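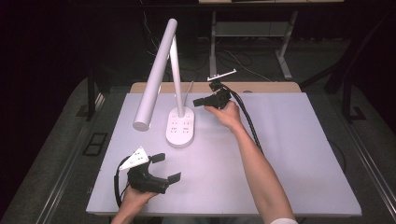 The Batik in white, with its buttons on the base.

Batik Desk Lamp: Frequently Asked Questions

What do the little icons on the base mean?
Mostly brightness and color. The small gray printing is elegant and, after dark, a bit of a guessing game. The full key is on page 25 of the manual.

Can I aim the head?
Yes. Tilt it down over your work. Hold the base while you do it, or you will end up aiming the whole lamp.

Will it light my entire desk?
It gives 500 lumens. It will light a keyboard, a notebook and the crumbs between them. For a dining table, see the Bumilden.

Where should the cord go?
Out behind the stem and off the back of the desk. Coffee tends to find cords that come forward.

It switched itself off. Is it broken?
Probably the 30-minute timer. The cat can set it too.

How do I clean it?
Dry cloth, lamp unplugged. White shows everything.

Does it come in black?
We have been asked 1,555 times. No.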